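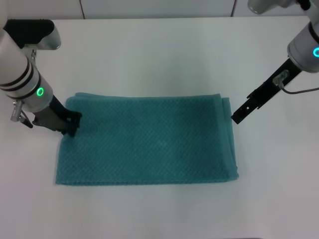 Re: [grippers] Luda fingers vs. Silov fingers on cloth

From: Emlyn Gough
To: grippers list

Dionysis Pappas wrote:
> We switched both arms to the Luda fingers in April and I wouldn't
> go back. Towels, napkins, pillowcases, it picks up whatever you
> give it. The Silov set is fine for boxes but hopeless on fabric.
> The spec sheet says 3000 cycles before the pads need changing
> and I believe it.

I don't, yet. Which towels? A thin napkin and a folded waffle-weave towel are two separate problems, and most of the numbers I see posted here come from the napkin.

We have been using a teal towel with a raised weave, already folded, on a bare white table. Pinching a corner is easy enough to set up. What I want to know is how many layers the fingers have hold of, and the head camera is no help with that. The finger covers the one spot you care about.
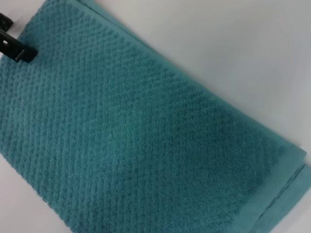
The wrist view is better for the weave near the fingertip but it gets soft toward the far end, where the layers stack up at the band and the edges are offset. If your controller picks its grasp point from those edges, I'd check it by hand before trusting it. Ours came from Berhe and it reports a good grasp if the fingers stop short of fully closed - well, of course they stop short, there's a towel in there.

We logged 524 grasps at Hilladberg and I still can't tell you which finger set is better, mostly because we changed the pads and the closing force in the same week. My fault. So, two questions for Dionysis:

1. Did you run both sets at the same force?
2. Who decided what counted as a pick, a person or the controller?

If it was the controller, I'd like to see the raw logs before anyone here orders new fingers.

Emlyn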